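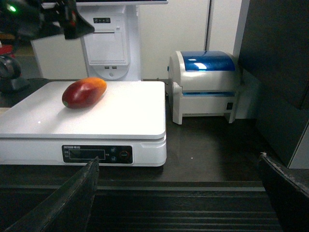
Why does my app open the database fine on my laptop and then claim the table doesn't exist once it's on my phone? The phone is opening a different file from the one you filled in, and SQLite, being a very obliging sort of program, makes a brand new empty database whenever you ask for one it can't find.

I wish I had read those lines back in June, when I started writing Sukham. Sukham is my little recipe app, and I've mentioned it here before (more often than some of you would like, I suspect). It keeps my recipes and a long list of ingredients with their weights, so I can scale a dish up for a crowd or down for one hungry person at the kitchen counter. The ingredient list has 1,000 rows in it, all typed in by me over a great many evenings with tea, so you can imagine how I felt when the phone told me there was "no such table: ingredients."

My first thought was that I'd spelled something wrong. I checked the table name, then the column names, then the table name again. I renamed the table to something shorter. I uninstalled the app and put it back 5 times, which is a thing I do when I'm out of ideas, a bit like opening the fridge again to see whether dinner has appeared.

What finally got me going was printing the full path of the file right before opening it, and its size too. The path looked perfectly sensible. The size was zero. On the laptop my code was picking up the file from the project folder, and on the phone it was looking in the app's own private storage, where I had never put anything at all!

The fix took me 10 minutes once I understood it. I added the filled-in database to the app as an asset, and on first launch the app checks whether there's a copy in its private folder. If there isn't, it copies the asset over, and only then does it open the connection. Do keep that order – I had the opening and the copying the wrong way around for a whole evening, so the empty file was already sitting there and my check happily skipped the copy.

One more thing, if you've already run the broken version on your phone. Clear the app's data before you try again, or the old empty file will still be there waiting for you. I lost another 2 evenings to that one, and said some words the cat hadn't heard before.

Next I want to get the search box to stop caring about accents, and after that there's the shopping list, which still forgets everything when I turn the phone sideways.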